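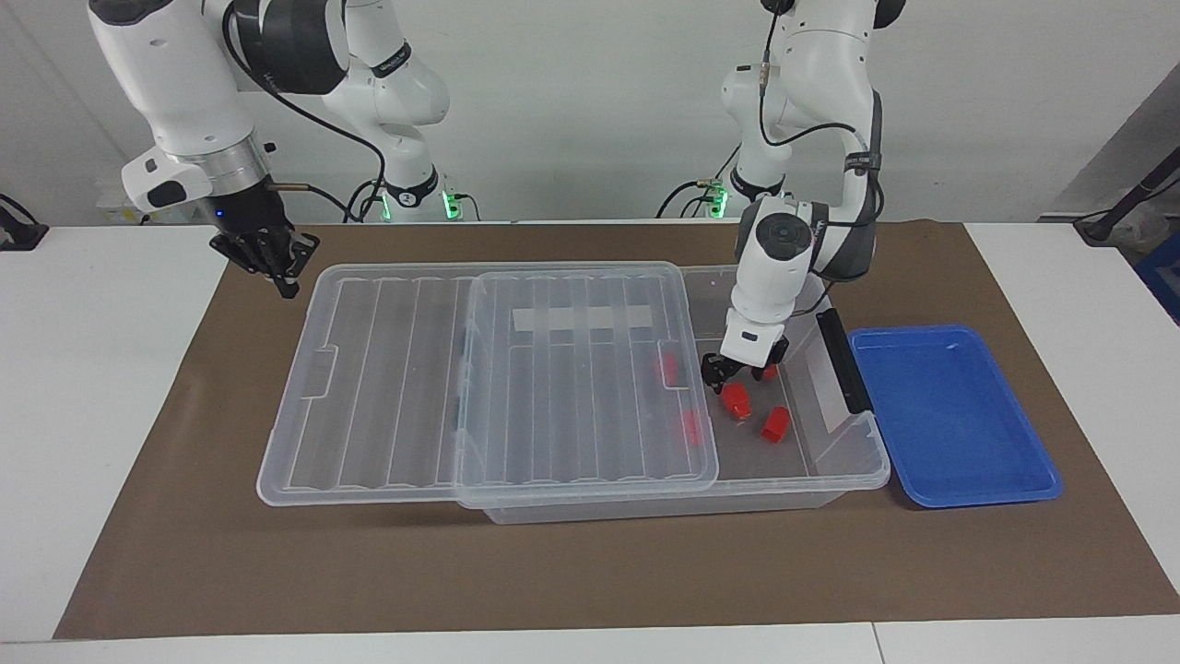
Left gripper down in the clear box, lid slid to the side, blue tray next to it.

Tips for comparing grippers on small parts

Use one box and one set of parts for all grippers. I compared the Illano and the Tunstall fingers with different boxes at first, and the numbers were useless.

Put brown paper under the work. The parts are easy to see on it and the box slides less.

Do 20 tries with each gripper and write down every miss - also the ugly ones. With only 9 tries I chose the wrong fingers.

Check the box walls before you lower the wrist. Clear plastic is difficult for my camera, so I set the height by hand.

Keep the second arm high when it has no job.

Emerson Assunção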